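4. Trying Out the Fingers Before You Log Anything

By now you've got the Pradwood hand-held gripper bolted together and charged, and you're itching to pick something up. Hang on a few minutes! I skipped this part my first time through and lost a whole evening of Drolosari logs to a loose finger screw.

4.1 Check the fingers

1. Open the gripper all the way and set the lock.
2. Wiggle each finger with your free hand. A tiny bit of give is fine, but a click is bad.
3. If you hear a click, snug up the base screw a quarter turn and try again.

CAUTION: Don't crank on that screw. The insert is soft and it will strip. (Ask me how many spares I own.)

4. Squeeze the trigger slowly, all the way closed, then let go. The counter on the Trinico controller should read 2,088 when closed and 869 when open. If you're within 7 counts either way, move on. If you're further off than that, go back to Section 3 and redo the zero.

Note: Scuffed or ragged fingers still work for this test. Just don't put one fresh finger and one old one on the same gripper, or your grip will pull to one side and you'll blame the software.

4.2 Line up on something flat

5. Put a tray on a table with plain white around it. I like a tray with a low rim, so there's a real edge to go after.
6. Hold the gripper over it with the fingers wide open and check the live view. You want both fingers in the picture and the tray in the gap between them.

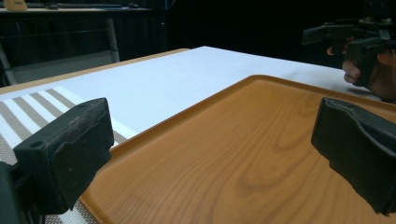 7. Tilt your wrist until you're happy with the view, then hold still for a slow breath and press the side button. The light blinks twice when the pose is saved.
8. Come down to the rim, close gently, lift a little, and set it back. Do that ten times or so before you trust any numbers.

Note: Mingxuan Lü, who wrote the Pacheco finger profile, likes to start with the trigger speed at 100 and work down. I start low and work up, and we still argue over it. Pick whichever feels better in your hand, but write down which one you used!

4.3 Compare two grippers

9. Give each gripper its own name in the controller menu before you start. The menu will happily let you call them both "gripper."
10. Run step 8 with the first one, then with the second, on the same rim.
11. Save both runs and open them side by side. Look at the closing curve first. A smooth slope is what you're after, and a stair-step usually means a dry hinge, so add one drop of oil and run it again.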